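**Session 4 -- costing a hand-held gripper kit** (notes, R. De Bruijn)

Start from the task list, not the catalogue. Per operator: two grippers, head camera, caps, cables. Printed markers cost next to nothing but order spares, they scuff.

Coppens quote: 110 euro per marker set and mount, 236 for the pads. Delivery 30 days -- so order before December. 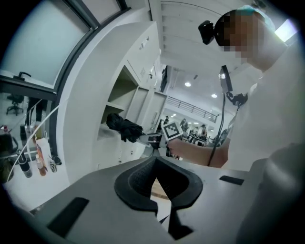
Running costs get forgotten evry year. Batteries, storage, props for the tasks, desk space. Put 4 spare cables per station in the first order.

Ekine vs Plulteck: compare repair terms, not only price. Draft budgets to Ineke Verstraete by noon, one page, totals at teh top.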